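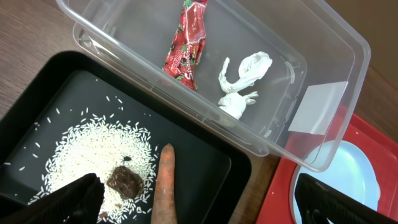

Virance Tabletop Sorting Kit – data card

Release: October, second revision
Maintainer: Tien-fu Chien
Contents: wrist camera video, joint states, gripper width, task text

Summary

The set ships with the Virance two-finger gripper kit and covers food and waste sorting on a tabletop. Typical items are wrappers, tissues, uncooked rice and soft lumps that stick to whatever they touch. Containers are shallow trays, bowls and clear plastic bins. Containers may overlap, and the bin is not squared to the table.

Size

4000 episodes. Of these, 3000 are in train and 600 in validation. The remainder is held out and is not in the download. 238 training episodes carry the flag regrasp=1 – the operator released an item and took it again. Filter on this flag if your policy handles retries separately.

Fields

obs/wrist: color video from the gripper camera
obs/joints: seven values, radians
obs/width: finger opening, millimeters
action: target pose change plus gripper command
text: one instruction per episode, English

Known issues

Fingertips are close to the lens and blur in most views. Do not use them for focus checks.
Clear bins give poor edges. Segmentation masks from the Oketti labeler often merge the bin wall with the table below it.
Loose grains are not labeled one by one. A pile has a single mask, and stray grains have none.
Printed text on wrappers is not transcribed.

Kit compatibility

Recorded with the standard rubber fingers. The Lillora soft fingers fit the same mount but close at a different width, so obs/width needs an offset. See offsets.txt.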